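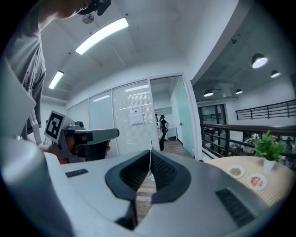

3.2 Set-up and care of the hand-held grippers

Figure 4. View from the camera of one hand-held gripper, with its four ribbed pads and the gap between them at the centre. A second gripper, fitted with a square marker, is held by an operator on the left.

The grippers used in this study were built at Samonte to the Cliton pattern and kept in service from July until the end of recording. Each consists of a rounded shell, a pair of jaws, a handle and a wide-angle camera which looks out over the jaws. The operator carries the tool by hand, and the recorded motion is later replayed on the Drestora arm. Any change in the geometry of the hand-held tool is therefore carried over into the replayed motion, and the set-up procedure was written with this in mind.

Camera position was fixed first. The camera was seated in its bracket and turned until the upper surface of the shell lay evenly across the lower part of the view, with the gap between the pads on the centre line (Figure 4). The operator then closed the jaws fully and opened them again. A camera was accepted when the meeting point of the pads fell within 7 pixels of the stored reference on both movements. The dark ring at the outer edge of the view is a property of the lens and was masked before any measurement was made. The bracket screws were tightened in turn, and the check was repeated, as tightening alone was found to move the camera slightly in two of the tools.

The pads were treated as wearing parts. Both lobes of the jaw assembly carry ribbed pads on their inner faces, and wear on the ribs was not even: those nearest the tip lost height first. Pads were brushed clean at the end of each day and wiped with a damp cloth after any recording that involved food or tableware. They were replaced after 100 recording hours, or earlier if a rib had torn. Pads were always changed as a full set. In the first weeks single pads had been replaced when they failed, and the difference in height between old and new pads caused thin objects to tilt as the jaws closed.

Where two grippers were used together, the position of one relative to the other was needed. A square black-and-white marker was carried on a white mounting block for this purpose. The marker was printed on matt card, since glossy prints reflected ceiling lights and were lost at shallow angles. The face of the marker was inspected for scratches and lifted corners before each session. After a block had been removed for any reason, the offset between marker and jaws was measured again in the fixture described in Section 3.1 and entered in the log under the number of the tool.

Recording took place in furnished rooms and not in a test cell, which affected the set-up in several respects. Large panes of glass, open doorways and upper-level spaces with railings all came into view during ordinary handling, as did people at a distance. Tracking was least steady when a tool faced glass. Before each session the operator walked the tool slowly once round the room, ending at the table or work surface, so that the map contained enough fixed detail from all sides. Exposure was then locked with the tool pointing at the work surface. Locking it while the tool faced a ceiling light left the surface too dark to be of use.

Faults were recorded on a single sheet for each tool. Over the whole period there were 47 entries. The greater part concerned loose bracket screws and worn pads, and were put right on site. A smaller number concerned cables that had worked out of their clips and come to lie close to the moving parts of the jaw; these were re-routed and held with a second clip. Only 2 entries required a tool to be returned to the workshop, in both cases for a cracked jaw link. The repaired tools were given the full camera check before they were used again.

The maintenance sheet was drawn up by Edgardo Sarmiento and was issued in its present form in September 2025. It has since been adopted without change for the tools held at Itness. The effect of pad wear on replay accuracy is examined in Section 4.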